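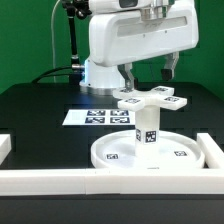
Project report: marker-guided grasping on a shared workshop bench
Stillcombe Makers' Workshop, February

1. Purpose

The Nepia build is a table-top cell for testing how well one arm can grip a part whose position is read from printed square markers. The part, called the Vomesach, is a white plastic cross on an upright post that stands in a round tray. Markers are fixed to the arms of the cross, the lower post and the tray floor.

2. Bench layout

The table top is black and the backdrop is green. White rails close off the front and one side of the work area. The calibration board carries four markers in a two-by-two grid and lies flat on the table near the tray. It must not be moved during a session. When it was bumped in early trials, the saved camera pose was useless and the run had to be thrown out.

3. Method

Each run starts with the fingers wide open. The script reads the markers, averages 50 position estimates and moves the gripper over the cross. The fingers then close at low speed. A run is logged as good if the part stays between the fingers for 2 seconds after closing.

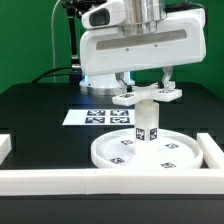

Ecaterina Onu asked at the midterm review whether the post markers were needed at all, given that the cross has its own. They were kept. With the post markers masked in software, the height estimate drifted – mostly at low arm positions.

4. Results

The log holds 2,453 position estimates, of which 943 were rejected for poor marker corners. Most rejects came from the evening sessions, with only the ceiling lights on.

5. Open items

– Reprint the tray markers on matte stock.
– Add a stop for the calibration board.
– Repeat the masked test with the Akville lens settings.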